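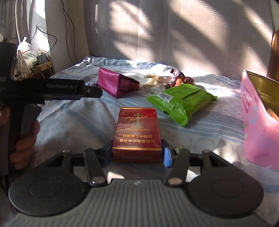
Why does a hand-guided demo play back late on the close?

Most of the time the grip signal and the video are running on separate clocks, so the close command lands after the fingers have already shut in the footage. Re-sync both before you record.

Ticket 2339, notes from Roya Yazdani

Okay, so I had this exact thing in March and it drove me up the wall! I recorded 291 demos on the Hillora setup and 174 of them had the lag (I went through every one, ugh). Swapped the cable — no change. Restarted the logger — no change. Then Ott Ramanauskas told me to open and shut the grip twice, all the way, before each take, so the software has something clear to line up on. Lag gone on the next batch.

Still open: the left hand drifts a bit on long takes, and I've only tried 2 of those so far. Olga Sequeira is looking at the log files. Please leave this ticket open until she writes back.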